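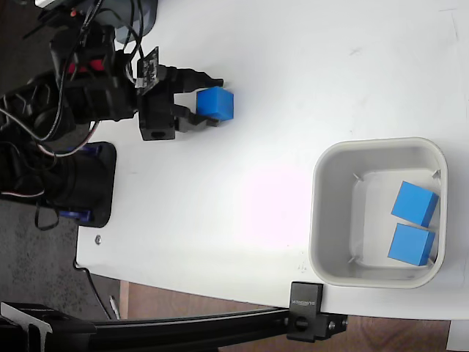 Guklow Fan Shop: progress report to Stirnmont for the period ending September

Sales
We shipped 974 replica jerseys in the period. Home jerseys made up most of that, and youth sizes sold better than we planned for. Away jerseys were slow until the schedule came out and then picked up. The online store took 2893 orders across all products, including hats, scarves and the Bolomside throwback shirt.

Returns
We had 64 jerseys come back. Most were the wrong size. The size chart on the product page was still the one from last season's supplier, and the Riis cut runs narrower in the shoulders. The chart was replaced in August and returns have dropped. A few customers also reported loose stitching on the sleeve numbers. Riis has agreed to credit us for those.

Product pages
Many of the old listings used the same block of text for every team, and in some cases the wrong team name was left in. All jersey listings have now been rewritten with the correct team, fabric, fit and washing instructions. Hats and scarves are next.

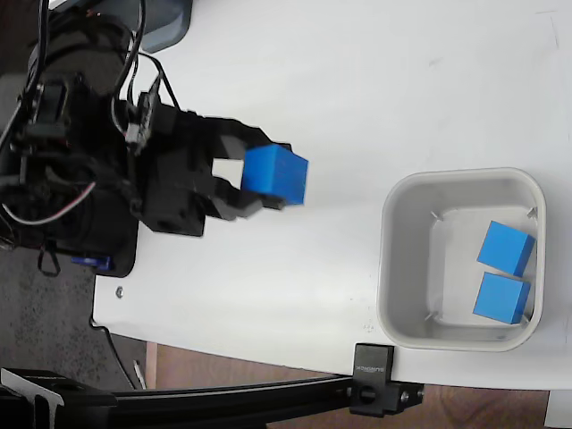

Custom lettering is still taking longer than the time shown at checkout. The heat press was down for 2 weeks in July while we waited on a part, and the backlog carried into August. Orders are now going out on schedule except for long names, which have to be laid out by hand. We have changed the checkout notice to match.

Budget
Spending is within the grant. Freight came in higher than planned and packaging came in lower. We would like to move the unused packaging money to freight and need your approval before the next Riis shipment is booked.

Next period
Finish the hat and scarf listings. Place the winter order with Riis, with more youth sizes. Decide whether to reorder the Bolomside shirt, which is sold out in medium and large.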